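Association de quartier Dalodari – compte rendu de la réunion de janvier
Ouverture à 19 h, soit 22 minutes après l'heure annoncée. 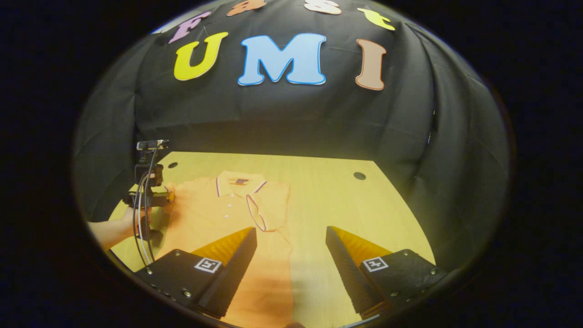 Lettres découpées sur tissu noir.

1. Compte rendu précédent
Adopté. Deux membres reconnaissent ne pas l'avoir lu et votent pour.

2. Vide-grenier
La recette s'élève à 360 euros, buvette comprise. Le café, de l'avis général, ne méritait pas son prix. Il sera maintenu au même tarif.

3. Composteur de la rue Najjar
Le couvercle a de nouveau disparu. Une partie de l'assemblée propose un cadenas, une autre fait remarquer que le cadenas précédent est parti avec le couvercle. Point reporté, comme en novembre.

4. Fête de printemps
Le groupe Fastano est disponible et demande 1000 euros, repas non compris. Long silence. La chorale Dado chante pour rien, et plusieurs présents estiment que cela s'entend. Vote : la chorale, à une large majorité.

5. Stationnement des vélos
La mairie a répondu à notre courrier. Elle nous remercie de notre courrier. On lui en enverra un autre.

6. Questions diverses
Les clés du local sont toujours en 2 exemplaires, dont un introuvable. Demande d'un radiateur supplémentaire – accueillie avec chaleur, sans budget.

Séance levée à 21 h 15. Rangement des chaises par ceux qui n'avaient pas encore leur manteau.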